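Getting Your Kitchen Table Ready for Campaign Season

A few tricks from four elections of stuffing envelopes at home

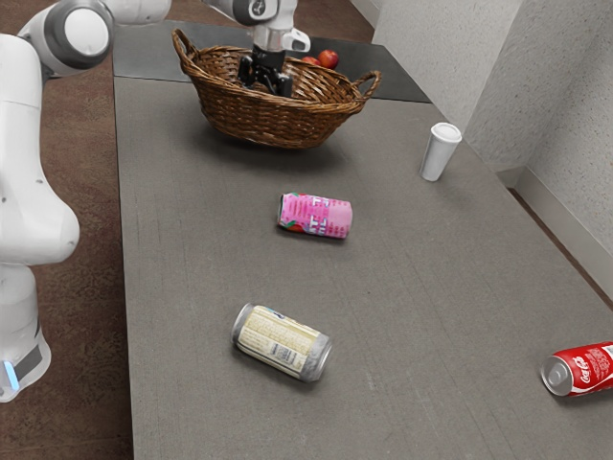
Ward elections in Haworth mean mailers, and mailers mean my kitchen table disappears until the polls close! I love it, I really do, but paper and kitchens need some managing. Clear the whole surface first and wipe it with a barely damp cloth, then let it dry for a good long while before any flyers come near it. Snacks go in a basket at the far end, and apples like the two red ones here are my favorite choice (no crumbs, no grease on the candidate's face). A basket with a handle at each end is great, too, as you can lift the lot away in one go when the next box arrives.

Folding

Bundle flyers in stacks of 100 with a rubber band. Run the back of a spoon along each crease. Your fingernails will thank you! We folded 1,191 in June for the Brengate side of the ward and I wore out my thumbs before I remembered the spoon.

Sealing

Skip licking. A clean kitchen sponge in a saucer of water does a whole row of flaps at once: fan the envelopes out, swipe, press. Wring it well or the paper buckles.

Yard signs

Mud comes off plastic signs with dish soap and an old vegetable brush. Dry them standing up in the dish rack, and store them flat with newspaper between so the ink doesn't stick. Wire stakes rust in a damp garage, so rub them with a little cooking oil before they go away until next time.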